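The number everybody at Rastora likes to quote is 3,000, the length of the Trerkum pick-and-place trial. The one they like less is 2,441. That was the cycle on which the left arm closed its gripper on a piece of fruit and didn't let go when it was told to.

Lilla Pálfi was running the shift that Sunday. She pressed stop on the tablet, and the status line changed to "released." The fingers stayed shut. She pressed it again, got the same cheerful word, and reached for the hard cutoff on the wall.

"The software believed itself," she says. "It had sent the command, so as far as it was concerned, the thing was done." 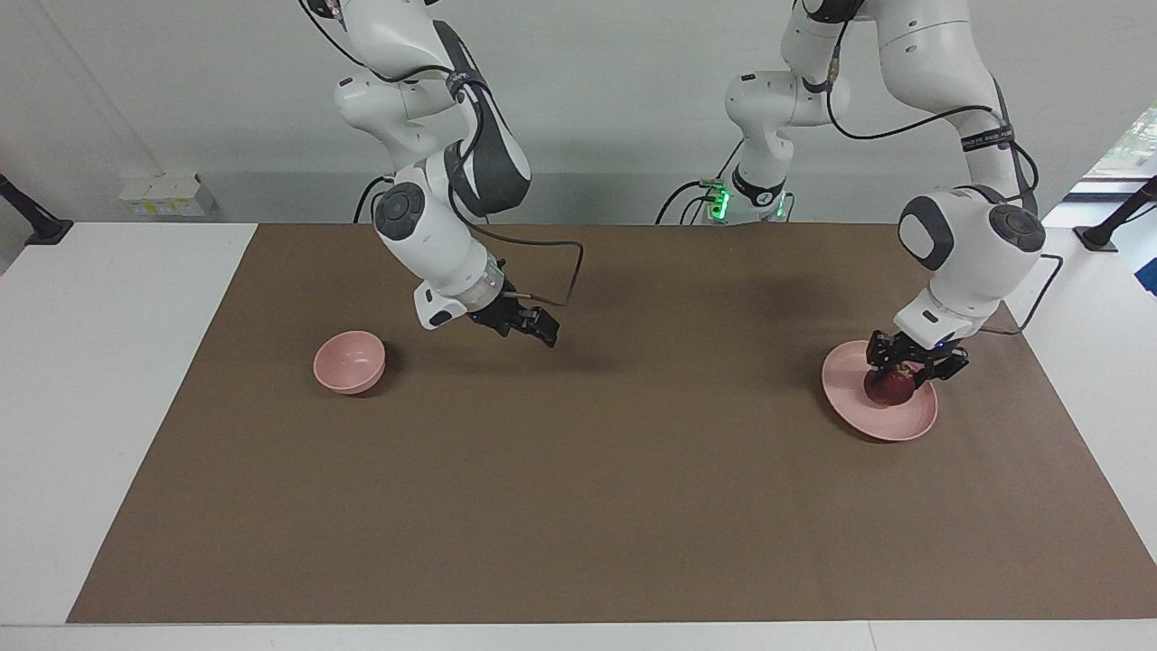 The left arm's gripper on an apple at the Trerkum bench.

No one was hurt, and Rastora leans on that heavily. An apple is a forgiving thing to squeeze. But Trerkum is being sold as a helper for home kitchens, where the next item in line might be a glass or somebody's hand.

The company's two-page report blames a worn connector in the gripper cable and calls the matter closed. Damián Sosa, who inspects small automation cells for a living, read it for us and was not impressed. A cable explains why the fingers failed to open, he says. It does not explain why the screen said they had. 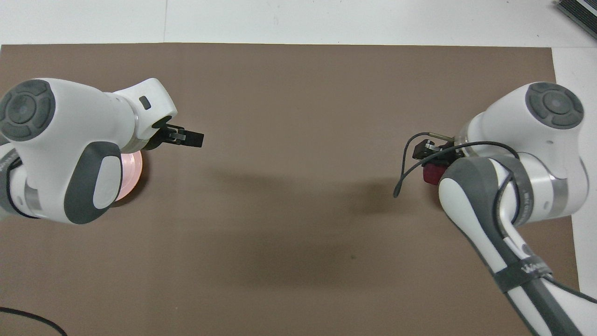

Both arms over the mat, with a small red object in the right gripper.

Thịnh Văn, who leads the project, says a position check has been added, so that "released" now appears only after the fingers report that they have moved. Pressed on why that wasn't there from the start, he says the gripper supplier, Gesteletti, had described its own signal as sufficient. Gesteletti did not answer our questions.

Rastora says 12 clean runs have followed the fix. Sosa would like to see the fault brought on deliberately, with the cable pulled in mid-grip, before he believes any of it. Văn says that test is planned for June. Pálfi still works the bench, and she now keeps the cutoff within arm's reach.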